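**Guserdale's Kitchen Table Classes Return in August with 80 Free Places**

GUSERDALE: The Quinlan Center is opening its doors for another season of Kitchen Table, the evening classes where neighbors teach neighbors! This year there are nine courses, from bread baking to bike repair, and all 80 places are free.

"We had people asking in the parking lot when sign-up would start," said program lead Randa Awad. "I love that."

New this time is a six-week course in home canning with Flynn Trevaskis, who has been putting up peaches since he was eight.
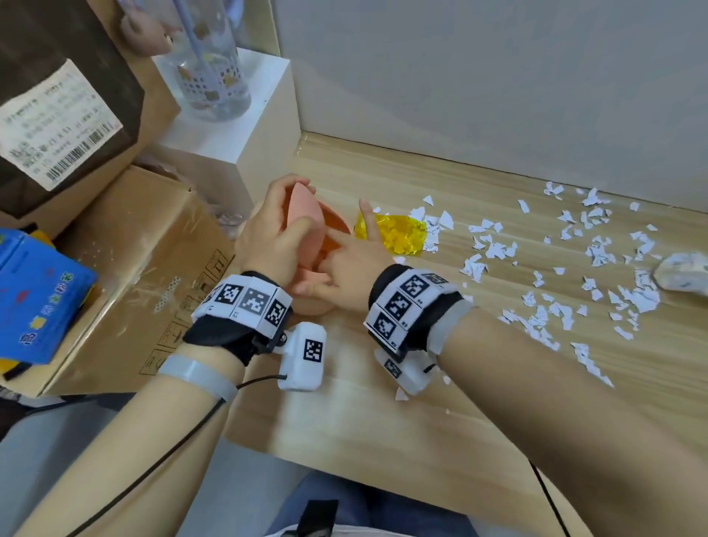
Classes start at 6 p.m., and kids are welcome with an adult. Sign up at the Quinlan front desk.

Contact: Shona Faulkner, Quinlan Center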